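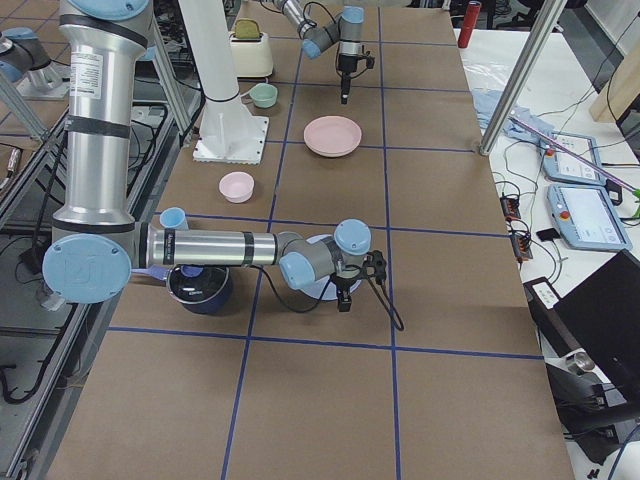

Posted by the Minutes Secretary, Basolbridge Film Society
2024-03-09

I took the notes again this month, so forgive the gaps - I was also pouring the coffee. We had 18 members in the room, one more than the chairs.

Last month's minutes were approved with one correction. I'd put Zultthorpe down as a comedy, and several of you let me know it's a war drama. Sorry!

Spring program. We went back and forth over the opening night and finally voted for Grestis, the slow one with the lighthouse keeper. I voted against it (I've sat through it twice and my back remembers), but it carried, 11 to seven. Wan takes the second slot, with subtitles on. The print runs long, so doors open at 6:30.

Rental fees. The distributor wants $399 for the pair. We have $60 left in the snack fund and most people felt it should stay there, so the rental comes out of dues. Agreed with no votes against.

Talk after the film. Somebody asked if we could keep it to 20 minutes this time. I'm all for it, though I was one of the worst offenders in September, when we got stuck on whether the ending was a dream. I still say it was! We'll try a kitchen timer.

Sound. The left speaker is buzzing again. Two members will come early to the next screening and swap the cable before we spend any money.

Other business. Please bring back the borrowed DVDs - 19 are still out, and one of them is mine.

We wrapped up at nine. Next meeting is in the same room, same time.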